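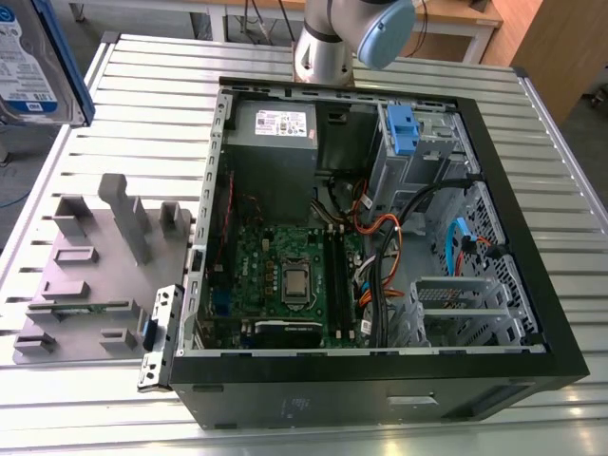 Sirnosham 办公设备退役登记数据集收录 Sirnosham 公共机构台式计算机自停用至最终处置的登记信息，供资产管理、循环利用及公共采购领域的研究人员使用。登记以整机为单位，部件信息附于整机记录之下。登记员取下侧板、将机箱侧放后，首先抄录电源上白色标签的文字，再登记主板、处理器、内存、显卡及硬盘托架的情况；托架锁扣等小件如为蓝色塑料一类的免工具结构，在“紧固方式”字段中注明。抄录内容以实物标签为准，采购合同所载型号另列字段，两者不一致时均予保留。

首页 数据集 文档 下载 引用 联系
11月 Lenni Laitinen

一、概况

本数据集由 Sirnosham 资产登记处编制，Livton 档案室负责存档与对外发布。数据来源为各机构报送的退役登记单，登记单由报送单位填写，经登记处核对后录入。当前版本共有整机记录 3000 条，来自 6 个报送单位，包括图书馆、中小学及行政办公场所。单位名称以代码表示，代码与名称的对照表不对外提供。

数据以逗号分隔的文本文件发布，字符编码统一为 UTF-8，共 7 张表，通过“登记号”字段关联。登记号在整个数据集中唯一，设备注销后不再重复使用。

二、编制目的

公共机构退役设备的去向长期分散记录于纸质台账、报废申请及移交清单之中，各单位用语不一，难以合并统计。编制本数据集的首要目的是建立统一的登记口径，使停用原因、处置方式和部件再利用情况能够在不同单位之间比较。

本数据集亦可用于下列研究：设备在用年限与停用原因的关系；捐赠、调拨、拆件和报废等处置方式的构成；采购批次与后续维修记录的对应情况。使用者如拟将数据用于其他目的，应先阅读第七节关于局限的说明。

三、文件说明

devices.csv：整机主表，包括登记号、单位代码、机型、采购年份、停用年份、停用原因及处置方式。

parts.csv：部件表，包括登记号、部件类别、标签型号、标称容量或功率、紧固方式及外观状况。

transfers.csv：移交表，记录设备在单位之间的调拨及对外捐赠，接收方仅注明类别。

repairs.csv：维修表，摘自各单位的维修台账，包括故障类别、更换部件及维修方式。

media.csv：存储介质处置表，记录硬盘的拆除、擦除或销毁情况，以及经办环节的确认状态。

purchases.csv：采购表，按批次汇总，不含供应商名称和单价。

codes.csv：代码表，列出全部分类字段的取值及释义。

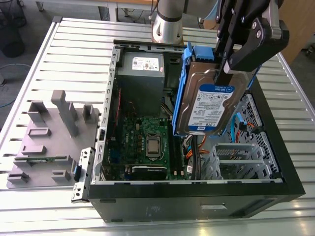
存储介质的处置状态与整机的处置方式分别登记。整机登记为“捐赠”时，其硬盘可以登记为“已拆除，另行保管”，此类组合符合登记规范，使用者不应将其视为错误。硬盘序列号在录入时即予隐去，公开文件中仅保留厂牌、标称容量和接口类别。未取得经办人与复核人双方确认的记录，在“确认状态”字段中标为“待定”。

四、采集与核对

报送单位在设备停用后填写登记单。登记单分为两联，一联随设备移交，一联送登记处。登记处收到后先检查必填项，再与采购台账比对。比对采用登记号和固定资产编号两项，两项均能对应的记录直接录入，仅有一项对应的记录退回报送单位补正。

早期登记单由 Zamani 系统导出。该系统停用前未对“停用原因”设置固定选项，各单位自行填写的文字差异较大。登记处在转换时保留了原文，并依据代码表另行归类，原文存于“原始表述”字段，归类结果存于“停用原因”字段。归类由两名登记员分别完成，意见不同的由登记处负责人裁定，裁定结果在备注中标出。

部件信息在设备打开后登记。标签磨损、遮挡或字迹无法辨认的，一律填写“不可辨”，不得依据机型推定。部件缺失填写“缺”，未经检查填写“未检”。三个取值含义不同，统计时不应合并。

五、字段约定

年份字段采用四位数字。采购年份不明的，填写空值。停用年份以设备实际停止使用的年份为准，登记单上的签署时间另存于“报送年份”字段，两者可能相差较大。

容量字段按标签标示的数值和单位登记，不作二进制换算。功率字段登记电源标签所载的额定输出功率；标签同时列出多项数值时，登记总输出一项，其余内容存入备注。

“外观状况”字段分为完好、轻微磨损、明显损坏和不可判断四类，仅反映登记时的外观，不表示部件能否正常工作。通电检测的结果存于维修表中，未作通电检测的设备在维修表中没有对应记录。

六、版本与更正

本版与上一版相比，新增存储介质处置表，并更正了 377 条整机记录。更正主要涉及 Dostow 分库的移交批次：该批设备在原登记单中沿用了旧单位代码，导致一部分调拨被计入捐赠。更正后的记录在“版本标记”字段中注明，旧值可在归档版本中查阅。

上一版的部件表曾将内存与扩展卡合并为同一类别，本版已予拆分。依据上一版编写的统计程序在使用前应核对类别代码。采购表和代码表的字段名称未作改动。

发现错误的使用者可通过页面所列联系方式提交说明，并附登记号、字段名称及更正依据。登记处不接受仅凭机型资料提出的部件更正。经核实的更正并入下一版发布，不对已发布文件作静默修改。
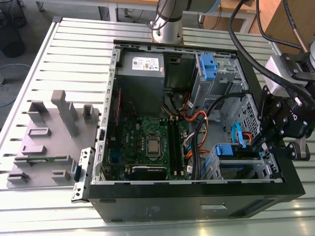 图：侧放于铝制工作台上的台式机箱，侧板已取下，可见电源、主板及内存插槽。

七、局限

本数据集仅反映已报送设备的情况。未报送或在登记制度建立前已处置的设备不在其列，不宜据此推算 Sirnosham 公共机构持有设备的总量。

各报送单位的填写习惯存在差异。学校报送的登记单中，停用原因多归为“批次更新”，设备本身的故障情况往往未予记录；行政办公场所的维修台账则较为完整。跨单位比较故障类别时，应先检查维修表的覆盖情况。

部件表所列型号仅表示登记时机箱内的部件。设备在使用期间可能更换过部件，更换记录如未载入维修台账，则无法从本数据集中还原。便携式计算机、显示器及打印设备不属于登记范围。

八、隐私与信息安全

登记单中的使用人姓名、办公室编号和联系电话在录入时删除，备注字段在发布前逐条审阅。资产标签上的条码内容不予收录。存储介质中的任何数据均未被读取、复制或纳入本数据集。

为防止通过稀有机型反推具体单位，数量过少的机型在公开文件中归入“其他”。确需完整机型信息的研究者，可向 Livton 档案室提出书面申请，说明研究用途、保存方式和销毁期限。获准使用的文件不得转交第三方，亦不得与其他来源的人员信息关联。

九、使用条件与引用

公开文件可用于非商业性的研究、教学和公共管理工作。转载或改编时应注明来源及版本，并说明所作的改动。以本数据集为依据发表的统计结果，应同时交代“不可辨”“缺”和“未检”三类记录的处理方法。

建议引用格式：Sirnosham 资产登记处编：《Sirnosham 办公设备退役登记数据集》，Livton 档案室存。

十、维护

数据集由 Lenni Laitinen 负责日常维护，更正申请和受限文件申请分别受理。来函请在标题中注明所涉及的文件名。归档版本长期保留，旧版下载地址在新版发布后继续有效。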